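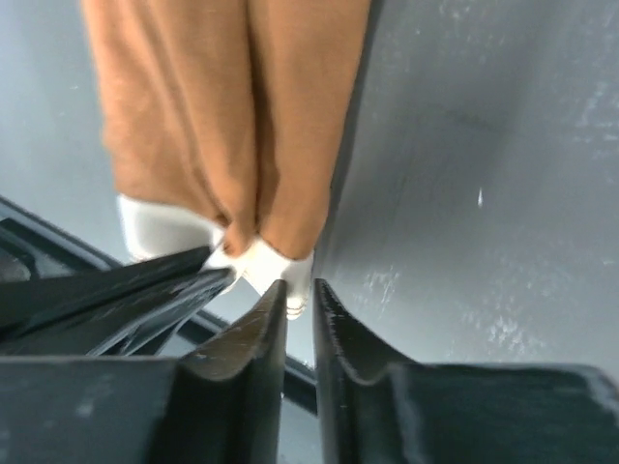
Soft brown fabric with a slightly fuzzy surface, its folds bunching toward the lower end.

The Life of a Pill
Why soft fabrics grow small balls of fiber, and what mills can do about it

A pill starts with a loose fiber end. Yarn is made of short fibers held together by twist, and some of those ends always stick out of the surface. When the cloth is rubbed, more ends work free, and the ones already out get longer. Neighboring ends tangle. With further rubbing the tangle tightens into a ball, anchored to the cloth by a handful of fibers that have not yet let go.

What happens next depends on the strength of those anchor fibers. Wool is fairly weak in bending, so the anchors break and many pills drop off during wear. Polyester and nylon bend many times before they fail. A blend of the two is often the worst case: the wool supplies the loose ends and the nylon holds the finished ball in place. A sweater of pure wool can look poor after a month and better after a season, while a blended one tends to stay poor.

The knitting mill at Drurna makes brushed and plain cloth for Babaei, a maker of blankets and winter clothing. Its main yarn, sold as Cullanow, is 73 percent wool, with nylon making up the rest. The nylon is there to resist holes at the elbow and cuff. In the first version of the yarn it also kept the pills on.

Samples go to the test house at Plonevgate. A round piece of cloth is mounted face down against a second piece of the same cloth and moved under light pressure in a looping path, so that the rubbing comes from every direction. The standard run for Cullanow is 2,000 rubs, with stops along the way for inspection. The cloth is then placed in a dark cabinet, lit from a low angle, and graded by eye against photographs. Grade 5 means no change. Grade 1 means dense pilling over the whole surface. Most buyers ask for a 3 or better.

Grading by eye is the weak point of the method. Color matters, as pills show more on a dark solid than on a heathered cloth. Two trained graders will often differ by half a grade, and the usual practice is to average them.
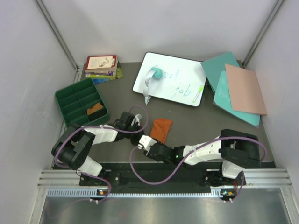
Brushing makes the problem harder. A brushed finish is produced by wire-covered rollers that pull fiber ends out of the yarn on purpose, and the softness a shopper feels in the store is a layer of exactly the material that pills are made from. Shearing the raised surface to an even height helps, as shorter ends have less to tangle with. It also takes away some of the warmth.

The mill had three other options. Longer fibers leave fewer ends per yard of yarn, but cost more. Higher twist grips the fibers harder and makes the cloth feel firm. A tighter stitch leaves less room for fibers to travel, and adds weight. Drurna changed the twist and the stitch together and left the fiber alone. The plain cloth moved from grade 2 to grade 3 to 4. The brushed cloth gained half a grade.

Washing has its own effect. A drum rubs cloth against cloth for the length of the cycle, and a long cycle at low load does more rubbing than a short one. Turning the garment inside out moves the wear to the side that does not show. For Cullanow the care label gives a gentle cycle of 33 minutes and flat drying.

Pills that have formed can be cut with a fabric shaver or lifted with a comb. A shaver cuts the anchors close to the surface and pulls on the yarn very little. A comb is faster on thick cloth but draws out new ends as it goes, and cloth that is combed every week will thin sooner at the elbows.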